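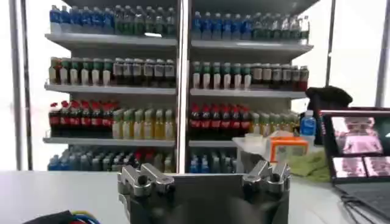 Chapter 4
Filling the Shelf: Drinks, Rows and Facings

I learned shelving the slow way, on cold drinks, in a little store called Kurian that stood across from a bus stop. My first September there I put every bottle wherever it would fit. By lunch the colas had wandered into the juices, the water was on three different levels, and customers kept asking me for things that were right in front of their noses. My boss handed me a sheet of paper with boxes drawn on it and went back to the register. That sheet was a planogram (a shelf map, if you like plainer words), and this whole chapter grew out of it!

Before we start, four words you'll need:

Facing: one bottle at the front edge of the shelf, label toward the shopper. If a drink has three bottles side by side at the front, it has three facings, no matter how many stand behind them.

Block: all the facings of one drink kept together, so the color reads as one patch from across the room.

Fronting: pulling bottles forward so the row starts at the shelf edge. Some stores say "facing up," which confuses everybody in their first week, me included.

Hole: a facing with no bottle in it. You'll come to hate them.

4.1 Color does the talking

Drinks are my favorite thing to teach with, and the reason is color. Most people don't read a drinks shelf. They look for a patch of red or blue or green, walk to it, and only then check the label. So when you plan a shelf, squint at it from the doorway. Can you still tell where one drink stops and the next one starts? Two dark drinks with dark caps will melt together if you put them side by side, and a pale yellow one between them fixes it in a second.

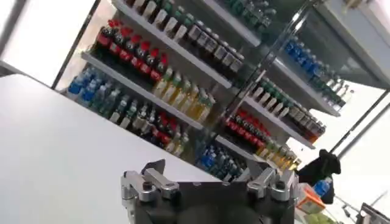 Figure 4.1 Drinks blocked by color. Find the red-labeled colas and the yellow bottles standing next to them.

You'll also notice in the figure that the same kinds of color turn up in more than one place. I like that on a wide display. A shopper who comes in from the left and one who comes in from the right both get a fair look. The price you pay is extra restocking work, and we'll get to that in 4.3 with the Noveo case, where a shop with 647 different items tried doubling up on nearly all of them (please don't).

4.2 How many facings?

My rule for a small store is to start with last month's sales. Say you sold 3,812 bottles altogether, and 200 of them were Flerel lemon. That's roughly five percent, so Flerel gets five percent of your facings. With 80 facings to hand out, it gets four. Easy! Then you walk over, look at the shelf, and argue with yourself, and that part takes longer than the math.

Try it now before you read on. Draw two units side by side with four levels each, pick your drinks, and color in the blocks with pencils. Keep the drawing somewhere safe. We'll use it again in 4.4, when Nustotex brings out a new iced tea and you have to find room for it.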